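Can it do the dishes yet? Notes from the Savolainen kitchen

Every May, somebody promises us a machine that will clear the table, and every autumn I go and see how it's getting on. This year it was Skevari, a small outfit with a project called Drorkwood, which aims to have an arm that can tidy a worktop by itself. For now the worktop lives in a simulator, a made-up room they call Savolainen, with better flooring than mine.

The chore in hand is orange blocks on a wooden table. My nephews could do it, though admittedly they would want paying.
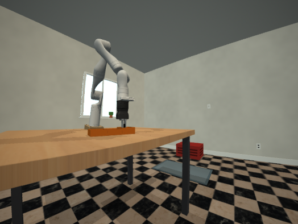
Fingers down at the orange block, Drorkwood project, Skevari.

The attraction of a simulated room is that you can run the same job 1000 times before lunch and there's no crockery to sweep up. Skevari's log stood at 2407 runs when I asked. What counts as a good run was a longer conversation -- they mark each one out of 7, and a block that ends up in the right spot facing the wrong way still gets a 3. I have had lodgers I'd have scored lower.

Most of the skill, I was told, is in where the fingers go before they close. A little too far along and the block tips; a little too high and the arm lifts a handful of air with great confidence.

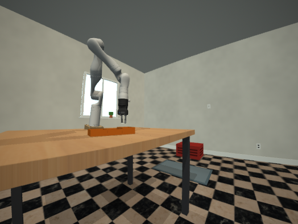

So, should you sell the tea towels?

Not this year. Blocks have flat sides and stay where you put them, and very little in my kitchen does either. A wet colander is a different matter, and so is a fitted sheet, which I can't fold myself. 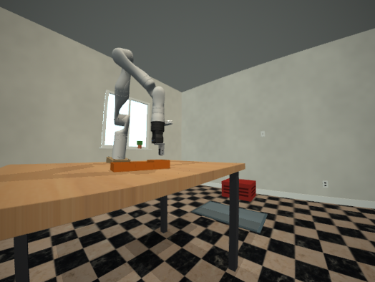
The shop floor may get there first. Vornmont, who pack plumbing parts, have asked Skevari for an arm that can set out 100 identical boxes without sulking, and that sounds a good deal closer than my washing-up. They hope to try it on a real bench next May. I've asked to be invited, and offered to bring the colander.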